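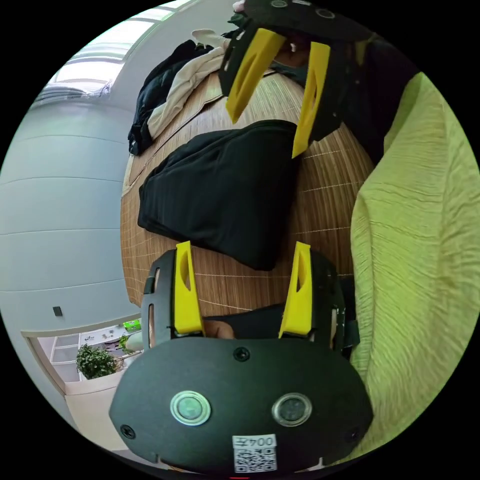
Light brown, thin slats, faint pale grid.

Journal > House > Floors and Surfaces > The Mat Question

I have been writing about this house for long enough that I now have opinions on the undersides of things. This month it's the woven surface, which I call the mat, which the store called a "natural slat covering," and which my mother-in-law calls "that blind."

She has a point. If you hung it in a window it would do the job. It's thin slats side by side with pale lines running across them in a grid, and I have gone back and forth on whether it's bamboo or something raised in the same neighborhood. The tag said "bamboo style," and I've been lied to by the word "style" before (see: the farmhouse-style faucet, which was from no farm).

The background is that we bought the Bala table secondhand in October from a house off MacLeod, and it was a very good price, and the reason for the very good price was on the top. Someone had done crafts on it. There was glue in one corner, a burn the shape of Florida in the middle, and a patch where the finish had simply given up and gone home. I told everyone I would refinish it. I bought a can of Zastlow satin. The can is in the garage and it's a lovely can.

What I did instead was cover the whole thing up, and for 38 dollars at Grenatum I think I got away with it.

I'd like to say something in defense of covering things up. Refinishing a table takes a week, a respirator, and a spouse who doesn't mind eating over the sink. Unrolling a mat takes as long as it takes to find the scissors for the plastic strap. The difference in how people compliment the table afterward is zero. One neighbor ran her hand over it and said we'd really made the most of the piece. I said thank you.

Now the problems.

It arrives rolled and it would like to stay rolled. I put cookbooks on the ends for the first few nights, then the cookbooks and a cast iron pan, then I turned it over so it curled down instead of up and went to bed. That worked best and I wish I'd started there. One end still lifts when the heat comes on. I've stopped pressing it down as I walk by. Mostly.

Crumbs go between the slats. I knew they would. I think I had imagined a modest number of crumbs, the kind adults make. You can't wipe them out, you can only wipe them further in, and then once a week you lift the mat and there's a perfect striped drawing of everything you ate, in toast. The vacuum with the brush end does pretty well if you go along the slats. Going across them makes a noise like a stick on a picket fence and the dog leaves the room.

Nothing with a small foot will stand on it. Wine glasses are okay if you pay attention, and we aren't people who pay attention. Egg cups are out. Writing on it is out too, unless you put a magazine underneath, because the pen finds the gap and goes straight through the permission slip. Playing cards are impossible to pick up from a flat table but on this they come right up with a fingernail, so that's one for the mat. We've played more rummy since the fall than in the previous 8 years.

Then there's water. The instructions, printed in a size meant for ants, say "avoid moisture," and I'd like to meet whoever decided that about a thing for a dining table. I blot. So far a glass of seltzer and most of a bowl of miso have gone over and left nothing I can find, though with this much pattern going on I'm not sure I would find it. I consider that a feature. A plain table tells on you.

I did measure before I ordered, for once in my life. The mat is 82 inches long and the Bala is a little under that, so it hangs over at both ends. I had planned to trim it. Everything I read about trimming involved binding tape and a steady hand, and then one commenter on a forum who'd done it without the tape and said his came apart like a zipper over one Thanksgiving dinner. Ours hangs over at both ends.

Would I buy it again? I think so. I like the color, a light brown that goes with wood and with toast. I like the sound it makes when you set down a mug, sort of a dry click. In the late afternoon the slats all get their own tiny shadow and the table looks far more expensive than it is, for maybe 20 minutes, and then somebody turns on the overhead light and it's a window blind again.

The refinishing is still happening, by the way. I've told people spring. First I need to find out whether a can of Zastlow goes bad, and I'm in no hurry to look it up.

Next time: the drawer in the Bala that opens only from the other side, and what was in it.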